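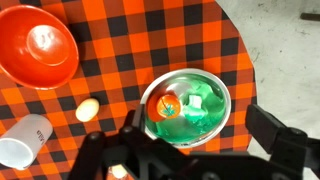 **Minutes: table settings and props, autumn supper**

Present: Niamh Ní Mhurchú (chair), Teodoro Alvarado (minutes), Hemero kitchen team, Zanda (hall hire), Bilgin (linen)
Apologies: Ondach (printing)
Start: 4 p.m.

**1. Minutes of the last meeting**

Agreed with one correction. Under item 3, "square tables" should read "round tables". The hall holds no square ones.

**2. Tablecloths**

2.1 The orange and black check was compared with the plain rust cloth. The check was preferred by all present except the Hemero team, who had no view.

2.2 Niamh noted that the squares run true over the middle of a round top but pull out of line towards the edge. Bilgin said this is normal for a square-cut cloth on a round table and that a circular cut would have to be ordered in. Not wanted at the price quoted.

2.3 Cloths to be pressed before delivery and carried on rollers. Folded cloths came last year with creases that could not be got out on site.

2.4 Order to cover 51 tables. Bilgin to confirm stock. Spare cloths to be charged only if unwrapped.

**Action:** Bilgin, stock figure to Teodoro in writing.

**3. Bowls**

3.1 Two types are in use: the large red bowl and the shallow round metal bowl. The red bowl is for bread on the night. The metal bowl is for display only and will not hold anything intended for eating.

3.2 Teodoro asked whether the red was too close to the orange of the cloth. Discussed. Under daylight the two separate well enough. Under the hall lamps this has not been checked. Zanda will leave the main lights on after the next booking so that it can be.

3.3 The metal bowl picks up the colour of whatever is near it. Niamh regards this as useful. Hemero pointed out that it also shows finger marks, and asked that the bowls be handled by the rim and wiped last.

**Action:** Zanda, lighting check. Hemero, two cloths per trolley for wiping.

**4. Green filling for the display bowls**

4.1 Green is confirmed as the colour. Amber and blue were put forward by email and are now dropped.

4.2 Depth of fill: the level must allow the tomato to sit with its green top upwards and clear of the surface. Teodoro to mark one bowl on the inside with a wax pencil and use it as the pattern for the rest.

4.3 Staining. Bilgin asked what happens if a bowl is knocked. Any cloth marked with green will be charged in full. It was agreed that bowls are to be filled in place from a jug and not carried full across the floor. Hemero asked for 700 ml per bowl to be written on the set-up sheet. Niamh said the volume should wait for the marked bowl. Left open.

4.4 The hall floor is concrete and Zanda has no objection to water on it, provided it is mopped before the doors open. Zanda could not say whether the green would mark it. A small test is to be done behind the store door.

**Action:** Teodoro, pattern bowl. Zanda, floor test.

**5. Tomatoes and eggs**

5.1 Tomatoes to be small, round and orange, with the green top left on. Any without the top go to the kitchen.

5.2 Eggs to be cream. One per table, laid on the cloth beside the metal bowl. Niamh asked for them to be laid on their sides; stands were considered and rejected as fussy.

5.3 Hemero to hard-boil all eggs used on tables. Rolling is the main risk. A pinch of putty under each egg was proposed by Teodoro and agreed, subject to Bilgin's approval that it lifts off the cloth.

5.4 Boiled eggs that have stood out on the tables are to be thrown away at the end.

**6. Cups**

6.1 Translucent white plastic cups to be used for water. Glass was priced and put aside for this event.

6.2 The cups are light and go over easily. They are to be brought out in stacks after guests are seated, 6 to a stack, and not set in advance.

6.3 Hemero to collect used cups separately from food waste. Zanda's bins are labelled but the lids have been swapped; go by the label on the front.

**7. Set-up order**

Agreed as follows:

- cloths
- red bowls
- metal bowls, empty
- eggs
- green filling, by jug
- tomatoes, last

Teodoro to put this on one side of paper. Ondach to print in black only.

**8. Any other business**

Hemero's second trolley has a stiff wheel and should not be used for the jugs. Zanda reminded all users that the side door locks behind you.

Meeting closed 4.51 p.m. Next meeting in May, at the hall, date to be sent round by Niamh.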